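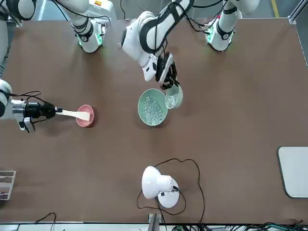

Budget for a kitchen or workshop arm cell from the bench upwards, and leave the choice of arm until the bench is settled. Most of the overspend we see at Trotavgate comes from the small items that are left off the first sheet. Write down every object the arms must hold and the grip each one needs. A spatula handle suits a two-fingered gripper; a glass bowl that has to be tilted over another bowl is better quoted with a multi-fingered one, and the two should go on separate lines of the budget. Two different grippers also mean two sets of spares.

Measure the table before asking for quotes. Mark the full reach of each arm on the surface with tape and note where the two areas overlap. Any job that needs both arms has to fit inside the overlap. Allow clear space behind the bases for cable bends, and add the width of a walkway if people will pass.

Set the spending limit in writing. For a first bench we put 3000 against fixtures, lighting, guarding and cabling, kept apart from the arms themselves. Hold back a further 200 for bowls, utensils and other test pieces. Buy these in duplicate from the same batch. A replacement bowl with a different rim can cost an afternoon of resetting.

Lamps and their cords take up bench space. Fix the cord down or run it off the nearest edge, outside the taped area. If the lamp itself is one of the objects to be handled, list it as a test piece and light the bench from elsewhere.

Loose filling such as marbles or dried beans is a cheap stand-in for food when testing a pour. Order a tray with a raised lip at the same time.

Check the delivery terms. Esel and Kopecký both quote grippers without mounting plates, and the plates took 16 working days to reach our Stullcombe shop last July. Ask for the plate drawing with the quote.

Allow five days for setting up before any useful work is planned. Service visits should be priced separately, with travel shown.

Contact Trotavgate | © Trotavgate, Stullcombe | Back to top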